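Wrist camera demonstrations: policy stalls at table edge, is it the wrapped fingers or the glossy top?

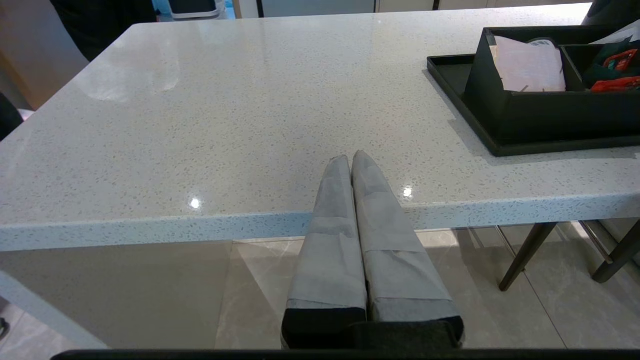
Wrist view at the table edge, both fingers wrapped.

Posted by quartzlag on 11/02/2020
Tags: imitation learning, wrist camera, data collection, gripper

I am collecting teleoperated demonstrations for a tabletop clearing task and would like some advice before I collect any more. The policy takes the wrist camera image and the gripper opening as input and outputs a change in end effector pose plus an open/close value. There is no external camera. We had one on the first version of the rig and took it off because it had to be recalibrated every time the arm was moved between rooms.

The task is to approach the table from the front, come up over the edge, take a napkin or a packet from the black organizer and put it down on the bare part of the top. The tray is at the upper right of the image above. The organizer is in the tray, napkins in the left compartment, packets in the right.

What I have so far:

– 200 demonstrations recorded in the lab at Akness, on a matt grey bench, bare rubber fingertips.
– 3432 frames recorded in the break room, on the speckled quartz table, fingers wrapped. This is from a small number of long episodes, and I have not split them up yet.

Trained on the lab set alone, the policy does well on the lab bench and badly on the quartz. Trained on both, it reaches the front edge of the table and stays there. The commanded motion drops almost to zero and the fingers sit against the edge until I stop the run. It happens from most starting positions. If I lift the arm by hand until the camera is looking down on the tabletop, it carries on and makes a reasonable attempt at the napkins.

My suspects are:

The wrapping. The fingers are covered in light grey material held on with bands, which I put on to protect the table. It makes them wider and much paler than in the lab set. One also looks a bit wider and longer than the other from the camera, as I did not wrap them identically.

The table. It is glossy and there are two small bright reflections on it. They shift over the surface when the wrist moves. The speckle is also very fine, and I resize the images quite hard before training.

The floor. In the lab the camera sees bench and wall. In the break room the lower half of the view is pale floor tiles and chair legs until the arm gets above the table.

I can book the break room for another stretch in April. Before then I need to decide whether to rewrap the fingers and start again, cover the table, or just collect more of the same. The annotation tool is Dridum if that matters. Logs are at a fixed rate, images and joint states stamped by the same clock.

tallgantry

I would look at the demonstrations before blaming the picture. A policy that goes still at one particular point has usually been taught to go still there. When a person drives the arm with only the wrist view, they come up to the edge, stop, work out how high they are, and then lift. Each of those stops is recorded as a run of near-zero actions, all with nearly the same image. If your long episodes contain a lot of them, the most likely action at the edge really is "do nothing", and a policy without any memory has no means of knowing that it has already waited.

You can check this in a few minutes. Take the 3432 frames, compute the size of the commanded motion for each one, and plot it against time for every episode. Then pull out the frames below some small threshold and look at them. If most of them show the edge running across the view with the fingers at it, you have found the fault.

If so:

1. Split the long episodes first. One approach, one pick, one placement, end. Any resetting of the tray by the operator should not be in the training data at all.

2. Remove idle frames, but not blindly. Pauses while the gripper closes are needed. I keep any frame in which the gripper value is changing, plus a short margin on each side, and thin out the rest.

3. Predict a short sequence of actions for each image instead of a single one. If the sequence is longer than the typical pause, the lift is included in the prediction and the arm gets past the edge. This helped us more than the trimming did.

4. Record new demonstrations with the lift started well before the edge. Ask whoever is driving to keep the arm moving, even if the path is less tidy.

On the wrapping, the fingers are in the same place in every image, so the network will learn them quickly as long as they are consistent. The trouble with your mix is that bare fingers always mean bench and wrapped fingers always mean quartz. The model can use the colour of the fingers to tell which data set it is in and then copy whatever the operators did in that set, pauses included. I would record a modest batch on the lab bench with wrapped fingers to break that link. Wrap them once, photograph them, and check against the photograph at the start of each session. If a band slips, stop and redo it.

I would leave the table alone. If the robot has to work on a glossy top, you want a glossy top in the data.

mk2_colell

had the same thing on a kitchen counter, turned out to be the lights. put a cloth over the table and it went away. we had 2000 demos though so maybe yours is just not enough data. get more

ferrule

I agree with most of what tallgantry wrote, but there is a second problem in the view itself that trimming will not fix.

With the wrist in that position the front edge of the table is a thick band across the view, the fingers overlap it, and the background below is floor. From a single image it is hard to say whether the fingertips are touching the edge or are short of it and only lined up with it. I cannot tell from the one you posted. A small change in height makes the difference between clearing the top and pressing into it, and it hardly changes the image. Your operator resolved this by waiting and moving a little. The network gets one image and cannot.

What I would try, cheapest first:

– Add end effector height to the input. You already log joint states, so it costs nothing to collect. Express it relative to the tabletop, measured once per session, or the policy will be tied to one table. Be careful here: with few demonstrations it may learn to replay a height profile and ignore the image. Vary the starting height, and add noise to the value during training.

– Give it two images, the current one and one from slightly earlier. The floor tiles and the table edge move at different rates in the view, which gives some sense of depth. The same warning applies. A model with history can learn to repeat its last action, and at a stall the last action was nothing. Do the trimming first.

– Log the wrist force if your arm gives it. Contact with the edge is then plain, and you can discard or label those frames.

– Tilt the camera. On the Cartwright mount there is enough travel to point it further down the fingers, but you would lose part of the tray on the approach and your existing images would no longer match. I would only do this if you mean to recollect everything.

As for the reflections, I have trained on worse. They are a nuisance when they always fall in the same place, as the model may use them as landmarks. Record at different times with the blinds in different positions and with some of the lights off. Random brightness and contrast changes in training help with overall exposure but will not move a highlight, so they do not replace this. A cloth will get you a working demo on a cloth.

The fine speckle is probably disappearing in your resize. Look at an image at the size the network receives it. If the top has turned into a flat pale area, then pale fingers on a pale top are going to be hard to separate when it comes to judging where the tips are. In that case, use a darker wrap. That is the one argument I can see for changing it, and if you are going to change it, do so before April so that you only have one wrapped set to deal with.

Also move the tray. I only have the one view to go on, but if it sits at the upper right in all the episodes, the policy may be heading right by habit. Put it left, centre and further back, turn it a bit, and vary how full each compartment is. Keep a sheet with the positions you have used, and hold one position out for testing. Testing on a position that was also in training told us nothing when we did it.

quartzlag

Thanks both. I plotted the motion as suggested. The idle runs are there in every break room episode, nearly all of them at the edge, and there are hardly any in the lab set, where I was driving with a direct view of the bench. I am splitting and trimming now, and adding height to the input. At network resolution the speckle does vanish. I will go to a dark wrap and record on both tables with it.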